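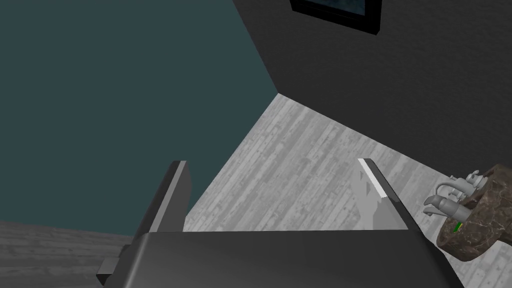 Open gripper, two fingers, computer render.

Sasell: allotment sowing and harvest records from Plenden

Version 4
Last changed Apr 21, 2020
Kept by Remigiusz Nowicki and Wanpen Inthanon

What it is

Sasell is a set of plain tables typed up from the paper notebooks of plot holders at the Plenden allotments. It covers 56 plots. Each row is one thing written down by one plot holder: a sowing, a planting out, a picking, a loss. If a notebook says "beans in, second go", you get one row for that, with the word "second" kept in the notes column.

The notebooks were never meant to be data. Some people wrote every evening, others only when the weather was bad enough to keep them in the shed. Expect long gaps in summer.

Files

sowings.csv has crop, variety, plot code, date sown, and whether it went under cover or in the open.
harvests.csv has crop, plot code, date picked, amount and unit.
losses.csv has crop, plot code, date and cause as given by the plot holder.
plots.csv has plot code, facing, soil note and the nearest tap.
varieties.csv matches the names people used to the names on seed packets.

All files are UTF-8, comma separated, with a header row. Dates are year-month-day. Where only the month was written, the day is left blank, so check for this before you sort.

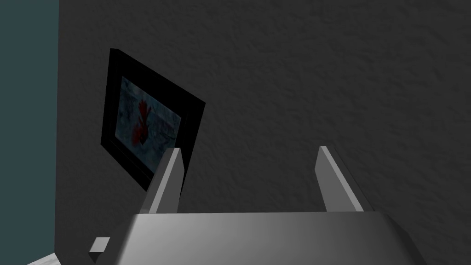
Amounts are the messiest part. The unit column holds whatever was in the notebook, including "trug", "carrier bag" and "enough for tea". We have not turned these into kilos. Wanpen weighed a few full trugs of runner beans in October and they differed so much that a single figure would have been misleading. If you only want weighed harvests, filter on unit = kg or unit = lb and accept that you will lose most of the salad crops.

Variety names

Seed saved on the site often goes by the name of whoever passed it on. Meesuk is a climbing bean grown on seven of the plots, and Sodesine is a squash that may or may not be the same as one sold elsewhere under another name. Both are listed in varieties.csv with an empty packet name. Please don't fill these in by guesswork.

Known problems

Plot codes changed when the long plots by the lane were split in half. Old codes end in A or B in plots.csv, and the old_code column gives the link back.

Two notebooks got damp and some pages could not be read. Missing words are marked [?] and whole missing pages have no rows at all.

"Slugs" as a cause of loss is used very freely. Remigiusz thinks a fair share of it is pigeons.

Privacy

Plot holders' names have been taken out and the codes shuffled. Remarks about neighbours were left out of the notes column.

Use

You may copy, change and share the tables as long as you name the set and its version. Corrections are welcome, above all from anyone who kept one of the notebooks. Send the plot code, the date and the row as it stands, followed by what it should say.

Still to do

Type up the greenhouse book.
Check frost dates against the sowing rows.
Sort out "spring onion" and "salad onion", which are used for the same thing on some plots and for different things on others.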